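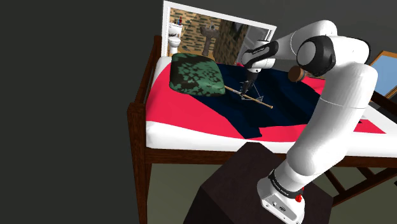
How long should a new mattress be left before it is slept on?
Leave the mattress unwrapped on its base for 9 hours in a heated room. It may be used sooner, but the edges may not yet have reached their full height.

4. Setting Up the Mattress

4.1 Before you begin

This section applies to the Pimby and Worel mattresses supplied by Kistance for use in halls of residence, staff lodgings and guest houses. It does not apply to the Alvarado folding bed, for which a separate leaflet is provided.

Check that the bed base has been fully assembled in line with Section 3 and that all slats are seated in their holders. The gap between any two slats must not exceed 60 mm.

CAUTION: The mattress must be lifted by two persons. Do not drag it by the side handles, which are intended for positioning only.

4.2 Unpacking

1. Carry the carton into the room in which the mattress will be used.
2. Open the carton at the end marked with an arrow and slide out the roll.
3. Place the roll on the base with the loose end of the wrapping facing upwards.
4. Cut the outer wrapping with the cutter supplied. Do not use a kitchen knife or an open blade.
5. Unroll the mattress towards the foot of the bed.
6. Cut the inner wrapping along the short side and remove it.

WARNING: Plastic wrapping presents a risk of suffocation. Remove it from the room at once and keep it away from children.

NOTE: A slight smell may be present when the wrapping is first removed. Open a window until it has cleared.

4.3 Positioning

1. Turn the mattress so that the sewn label is at the foot end, on the left-hand side.
2. Align the corners with the base. An overhang of up to 9 mm on either side is acceptable.
3. Press down firmly along the centre and then along both edges.
4. Leave the mattress uncovered for the period stated at the start of this section.
5. Fit the protector, followed by the sheet.

The Worel has a firm side and a soft side. The firm side carries the grey piping. The Pimby has one sleeping surface only and must not be turned over.

4.4 Care during the first months

Rotate the mattress from head to foot once a month until the end of the first March after delivery, and every three months from then on. Record each rotation on the card in the rear pocket of this manual.

Do not fold or bend the mattress for storage. Do not place an electric blanket beneath the protector.

Marks should be treated with a damp cloth and mild soap. Allow the cover to dry fully before the bed is made.

4.5 Faults on delivery

Any tear, stain or broken seam must be reported in writing to Orlando Sánchez, Customer Records, Kistance, quoting the number printed on the label. Keep the carton until a reply has been received.

Section 4 revised October 23, 2020. Approved by Amnuay Mahawong.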